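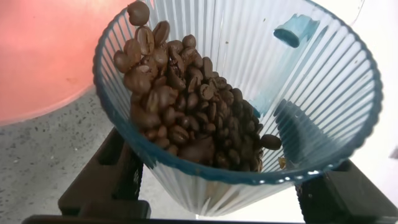 Gripper lets a ribbed container turn while it pours - pads, force or path?

Posted by ulleybench

Hi all! I've got a small pouring cell going at home and I'm having more fun with it than with anything I've built in years. It's one arm on a stand with a parallel two-finger gripper and a little camera at the wrist. The job is simple: pick up a clear ribbed container with some dry brown stuff in it, pour into a bowl, put it back, repeat. The fingers close on the lower, narrower part, one on each side.

It ran 141 pours without me touching it (I was very pleased with myself) and now it has started to misbehave. Partway through the tilt the container turns a little in the fingers, so the rim ends up aimed off to one side and the last of the pour goes on the floor. It only happens when there's a decent load in it, up to 300 grams. With a small load it's fine every time.

What I've tried so far:
- more grip force, which made the walls flex and frightened me
- a slower tilt, which helped a bit
- wiping the fingers with a dry cloth, no change

The fingers are bare and black with recesses and ridges on the inner face, nothing stuck on them. The load likes to heap up against one wall and leave the other side nearly bare, and I'm starting to wonder if that matters. The container also has a small light blue tab inside near the rim, so at least it's easy to tell when it has turned.

The bowls sit on the speckled floor close to the wall, a square teal one at the back and a pink oval one nearer the arm. I'd love to keep that layout if I can! 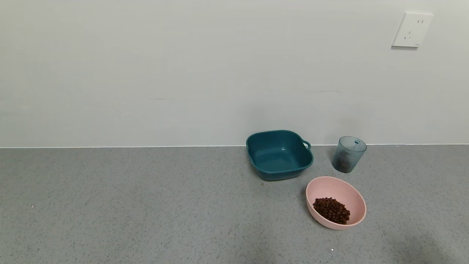

kendach_loops

Great little project! I had nearly the same trouble on mine and it was grip and load together, so I'd work through both.

Ribs against hard plastic only touch along a few thin lines. Once the weight is off to one side, the container wants to roll around those lines, and squeezing harder doesn't add much. Soft pads do. I used closed-cell foam tape and it was a different machine by lunchtime - really, it's lovely to watch now.

The order I'd go in:

1. Power off, fingers open. Clean the inner faces with isopropyl and let them dry.
2. Cut two pads a touch smaller than the flat part of each finger. Don't fold tape over the edges, it peels.
3. Stick them on and leave them overnight if you can stand the wait.
4. Redo your closed position. The pads take up space, so the old number will crush things. Start well open and creep in until the container lifts without sagging.
5. Move the grip point up if your path allows. The taper down low pushes the container up out of the fingers as they close.
6. Add a short level shake before the tilt, small and gentle, to spread the heap out. If it's still leaning on one wall, turn the wrist so the heap is on the pouring side before you tip.

After that, mark your good force setting somewhere. I write mine on masking tape on the stand. Then put a pad check in your routine. Mine go shiny at the edges first, and I change both together at 600 pours even when one still looks good.

Your layout should be fine to keep. The one thing I'd look at is how close the teal bowl is to the wall - mine was like that and the forearm came very near to touching on the return move. Run it slowly and empty the first time, with your hand on the stop.

medina72

just glue it in the gripper lol. works for me, I never need to put mine down

zunance_tinkerer

Seconding the pads, but check the finger screws too! Mine loosened at 177 pours and it looked exactly like a container slipping. Hold each finger and wiggle it with the power off. If one rocks, take the screws out, a dab of removable threadlocker, back in, then set your zero again before you run anything.

Also, if you have the wrist camera going, watch that blue tab. I taught mine to look for a sticker on the cup before every tilt, and if it's moved too far from its usual spot the arm sets the cup down and grabs it again. Took me an evening in June and it has been such a treat. Happy to post the settings if you want them.

ulleybench

Oh wow, thank you! Foam tape ordered, and I just wiggled the fingers: the left one rocks. Screws tonight, pads when they get here. And yes please to the settings!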